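# The Plostgate Bus

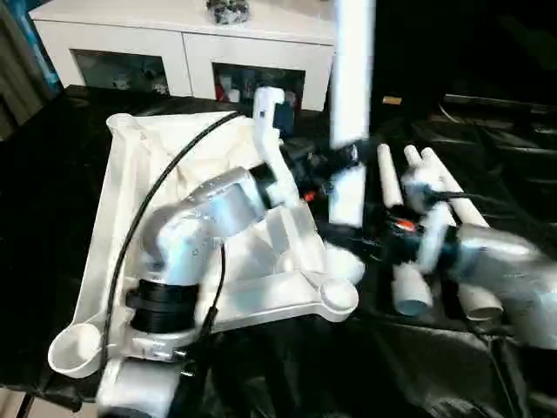

*White part on the black cloth.*

Thursday. Rain since four. Zsófia Hegyi had the letter in her coat and the coat was soaked through so probably the letter too. She didn't check. If it was ruined it was ruined and she'd still have to get on the bus.

The 252 to Plostgate. Last one. She'd run from Otilach Street with one shoe half off and there it was, still at the stop, doors open, driver eating something out of foil.

"You going?"

"When I'm done."

She sat at the back. Then moved up front. Then felt stupid and stayed there.

Her father had died in the spring and left her a house in Skevcombe she had never seen. Nobody in the family had. Her mother thought he'd made it up, the way he made up the army and the year in the merchant navy. A house! He'd borrowed money for haircuts. But the letter came from a lawyer named Hegedűs, a real one, with a phone that someone answered, and the lawyer said yes, a house, and also there was a tenant, and the tenant would like to talk.

"Talk about what?"

"She didn't say. She's been there a long time, Miss Hegyi."

The bus started. Wipers going, one of them dragging. Streetlights, then fewer, then none. An old man across the aisle had a birdcage on his knees with a towel over it and every so often he lifted the corner and whispered. She tried to hear. Something about supper.

She took the letter out after all. The ink had run on the bottom half. What was left said *rent of 12 a month, paid without fail*, and below that a blue smear where the lawyer explained things.

Twelve a month. You couldn't rent a parking space for that. You couldn't rent the birdcage.

She'd been angry about it for weeks. She had a plan. She would be polite, she'd sit down, have the tea if there was tea, and then say she was selling. Thirty days. Sixty if the woman cried. She had practiced it in the mirror at work, until Dora from accounts came in and washed her hands for a very long time.

Plostgate was a shelter and a bench. From there you walked. The driver pointed up the hill with his fork.

"Skevcombe's that way. Keep the wall on your left."

"Is it far?"

"It's uphill."

The old man got off too. He went the other direction, cage held out in front of him like a lantern, and she was sorry to see him go, wich made no sense.

She kept the wall on her left. Mud. Her shoe came off all the way and she had to feel around for it in the dark, swearing, one hand on the wet stone. A dog somewhere. Then a light, low down, a kitchen light, and a gate with a number on it, 499, though there couldn't have been more than a handful of houses on that hill. She stood there a minute. Practiced once more. *I'll be selling. I'm sorry. I'll be selling.*

The door opened before she knocked.

The woman was small and maybe seventy, in a man's cardigan with the sleeves rolled up. Zsófia knew the cardigan. Brown, leather buttons, the third one down replaced with a black one. She'd sewn that button on herself when she was eleven. He'd lost the thing on a train. He'd said a train.

"You've got his forehead," said the woman. "Come in, you're dripping on my step."

*Your* step, Zsófia thought, and went in.

Tea, of course. The kitchen was hot and smelled of onions. A chair by the stove with a dent in the cushion. On the wall a picture of a ship, and in front of the ship a row of young men squinting, and she didn't want to look at it but she did, and there he was. Second from the end. Hair! So much hair.

"He was in the navy," Zsófia said.

"Merchant. One year. Sick every day of it."

"We thought he made it up."

"He made most things up." The woman pushed the sugar over. "That one he didn't. He told it badly so it sounded like he did."

The rain got louder, then quit all at once. Zsófia had both hands around the cup. The speech was right there. She had the first word in her mouth, she could feel the shape of it.

"The twelve a month," she said instead. "Who decided that?"

"Him. I said 100. He wouldn't have it. He'd come up on the bus and I'd pay him at this table and he'd put it in his left pocket, and then he'd go and spend it on a haircut at Plostgate before he went home. There was a barber then."

"He borrowed for his haircuts. From my mother."

"Well," the woman said. She thought about it. "Then I don't know what he did with the money."

Zsófia laughed. It came out too loud and a bit wet, and she put the cup down so she wouldn't spill it. The woman was laughing too, one hand flat on the brown wool, right over the black button.

"When's the bus back?"

"Morning. Ten past seven, if he's finished his breakfast."

"Oh."

"There's a bed made up," the woman said, and got up to see to the onions.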